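6 January 2025

Such a good day at the Collet cell! Jean Carnegie and I had it to ourselves, so I finally gave both arms a proper going over. I went round the base bolts, then re-zeroed the shoulders – the left one took 20 minutes, the right only 10. 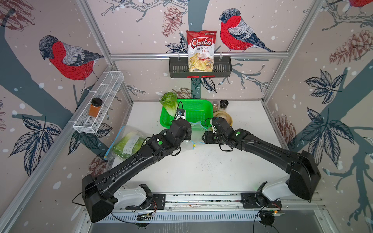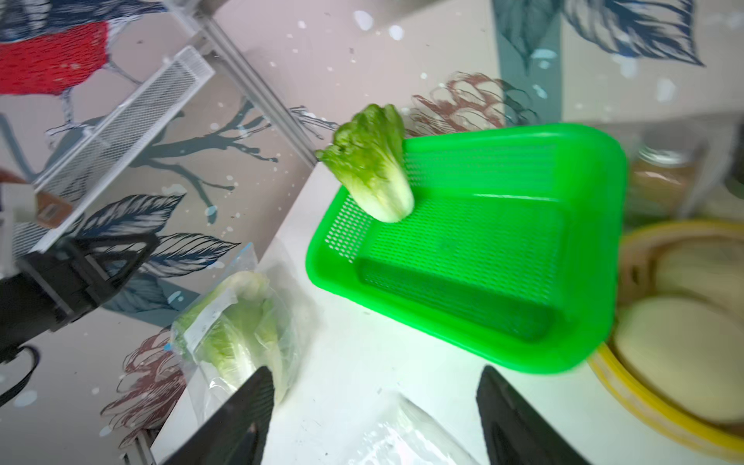

Wrist view, green basket and lettuce.
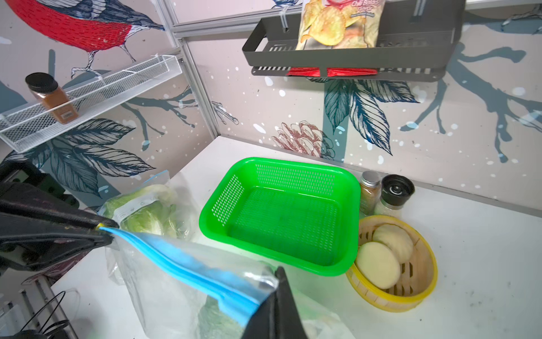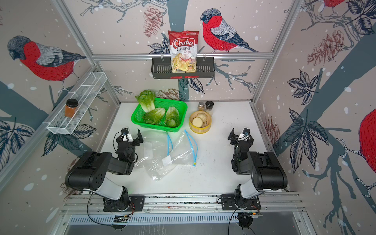 Next job is the cables. Jean wants them all in sleeves before July and I'm keen too, though I'd like to keep some slack at the elbows. I'll start with the left arm, where the black loops hang down from the base towards the bottom of the last picture, and clip them along the rail. I also want to wipe down that rail, as it's got dark scuffs on it. New finger pads are coming from Zinville and I can't wait to fit them!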